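Snack Choices and Food Waste in a Student Residence
Project report by Þórarinn Mikkelsen
Jul 4, 2020

1. Background

Our course asked each student to look at one source of waste close to home. I picked the shared kitchens at Hondside, where 315 students live. Most of the food thrown out there is fresh fruit and dairy bought in packs too large for one person.

2. Method

In April I put a short form on the kitchen doors and weighed the bins on two floors every evening. Residents wrote down what they threw out and why. Small leftovers, such as a last grape or a corner of cheese, were counted as well.
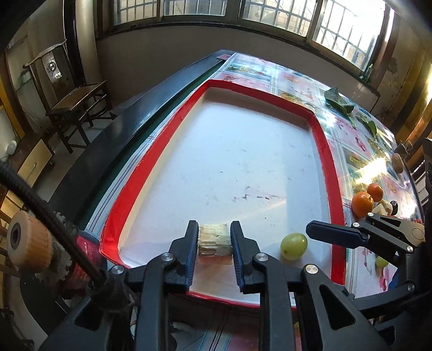 The scale was a kitchen model and reads to the nearest gram. Bags were weighed before peeling and coffee grounds went in — those were left out of the totals.

3. Results

The two floors threw out more than 2000 grams of fruit in the first week and 1786 grams in the second. Dairy came to 700 grams over both weeks. The reason given most often was "forgot I had it." Berries were the worst case, as they spoil within days and share a shelf with everything else.
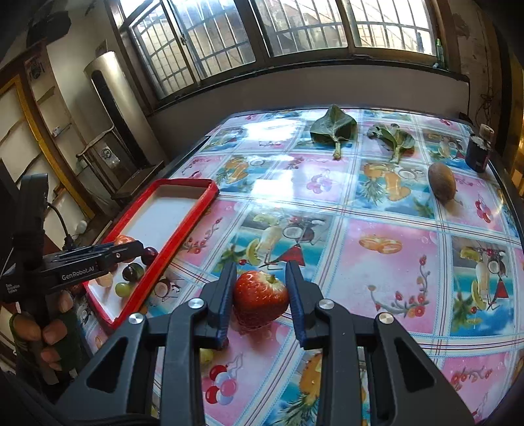

Figure 2. A ripe strawberry on a printed plastic tablecloth.

4. Limits

Some residents went home halfway through, and the second week may be low for that reason. I would repeat the count in the fall with all floors.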